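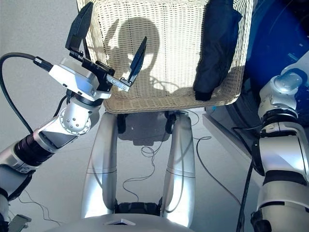 The Trilter wrist cable fault was a recurring electrical failure in the Trilter, a two-armed legged robot built by Indoline for household trials. It caused one arm to lose gripper feedback during movement while the other arm carried on with its task. The fault was first logged in October and was described in a service bulletin issued on Feb 27, 2020. It affected 89 of the 142 arms inspected under that bulletin.

Background

The Trilter was tested on domestic tasks such as clearing seats and handling laundry. Each gripper was supplied by a cable that left the arm at a lower joint, ran outside the housing in a free loop, and entered the wrist module through a connector. The external route had been chosen during development so that a wrist module could be exchanged without opening the arm. The loop had to be long enough to allow full wrist rotation. Its length was set by hand at assembly, and the assembly sheet gave a minimum but no maximum.

Fault description

When the wrist was rotated outward with the elbow raised, a loop with too much slack could catch on a joint ring or on a nearby object. The pull was passed to the connector, where the signal pins could lift briefly from their sockets. Power pins were longer and usually stayed in contact. The gripper therefore kept its last commanded force, but the controller received no position or force readings from it.

The control software treated missing readings as a delay on the data bus and reused the last valid values. Gaps shorter than 1048 milliseconds raised no alarm. During this time the arm could move away with the gripper still closed. In tasks done with one arm the usual result was a dropped or dragged object. In tasks done with both arms, the two grippers could pull against each other.

Laundry trials

Most reports came from laundry work at the Dilow test site. Loading and unloading a front-loading washer requires the arms to reach forward at different heights while holding the same piece of fabric, and the wrists turn through a large part of their range. 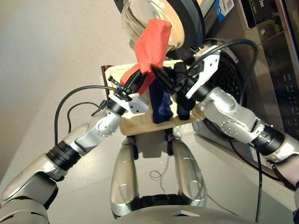 Two-handed handling of a garment at the door of a front-loading washer.

In one reported case a sleeve was torn after the left gripper failed to open on command. In another, the washer door was pulled against its hinge until the shoulder torque limit stopped the arm. No injuries were recorded. The bulletin nevertheless classed the fault as a safety matter, as the same gap in readings would disable the pinch detection used when a person's hand is near the fingers.

Investigation

The investigation was led by Vilho Kiiskinen, then a reliability engineer at Indoline. Early work looked at the gripper motor, and several units were replaced without effect. The cause was found when a connector was monitored directly during a slow wrist sweep. Testing by the contract laboratory Grigaitė confirmed that the contact loss depended on side load and could be reproduced with new connectors.

Corrective action

The bulletin called for 2 changes to the hardware: a clamp next to the connector and a fixed loop length. A later software release stopped both arms when readings from either gripper were missing, and required an operator to release the grip before restarting. Arms with the internal cable route, introduced afterward, are not covered by the bulletin.

See also

Strain relief
Fretting contact
Protective stop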